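Buy the boring fingers

Every few months someone sends me a comparison chart of robot grippers, and every few months I read it the way other people read horoscopes. Payload, stroke, closing force, price. Nowhere does it say whether the thing can pick up a shirt.

I have spent most of October finding out, with two arms and a padded table. Arturo Sartori, who signs the purchase orders, wanted a winner by the end of the first week. What he got was a spreadsheet with 2,000 rows and a column headed "sort of."

Part of the trouble is that vendors test on blocks. A block is a wonderful customer. It has sides, it stays where you left it, and it looks the same on Thursday as it did on Monday. The Ferau hand we had on loan could stack blocks all day and did so with real style. Then it met a sleeve, pinched some air, and carried the air very carefully to the drop zone.

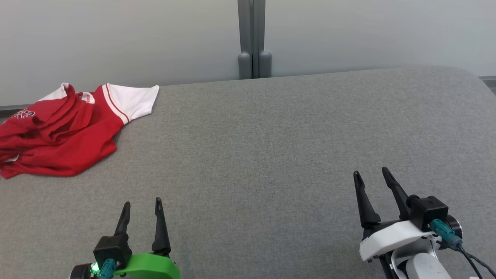
So I have become a bore on the subject of fingertips. We went through 4 designs from Zanetti, and the one I keep going back to is a plain black tapered finger with a bit of a hook. It looks like something from a drawer of dental tools. It gets under a fold, which the handsome wide pads never managed, and when it misses, it misses the same way twice, so you can fix it.

Hedvika Vlček thinks I have this backward. Put the money into cameras and a better controller, she says, and any two sticks will do. She may be right in 20 years. For now I have watched a very smart controller find the perfect spot to grab a collar, then lose it to a tip as thick as my thumb.

My modest proposal is that every gripper be sold with a jersey in the box. Crumple it, drop it on the table, run 30 tries, and print the score next to the payload figure. The charts would get shorter. Arturo would get his winner - though I suspect he would ask for a second column.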